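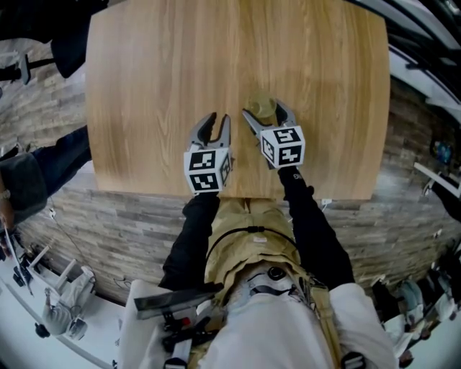 Small cups and the "you only drink less" claim

5 replies

tamplin_ruth
The Ruvlow newsletter says swapping your mug for a small cup will cut your tea drinking by 30 per cent without you noticing. I've been at it since January and I've noticed. I just get up more often. Has it worked for anyone?

Orolier
Worked for me. I was on big mugs all day and sleeping badly. Small cup, sleeping fine.

tamplin_ruth
Did you change anything else though?

Orolier
Stopped drinking it after 5 pm. But I wouldn't have managed that with the mug.

bestton_bill
So you stopped drinking tea in the evening and slept better. I don't see what the cup did. Where does the 30 per cent come from, anyway? I looked through the newsletter and there's no source, only a link to their shop.

Zewditu Nigatu
I think you're being a bit hard on it. My mother always served coffee in tiny cups and it made you sit down and pay attention to it. Mind you, she'd pour you three, so I can't say we drank any less.

bestton_bill
Which is my point. Three small ones is a mug.

Orolier
It isn't if you stop at two. Some of us can.

tamplin_ruth
Well, I can't. I measured mine yesterday, 737 ml by lunchtime out of the small cup, and I doubt I ever got through that with the mug. Going back to it tonight. Bill, if you do find a source for that figure, post it and I'll read it.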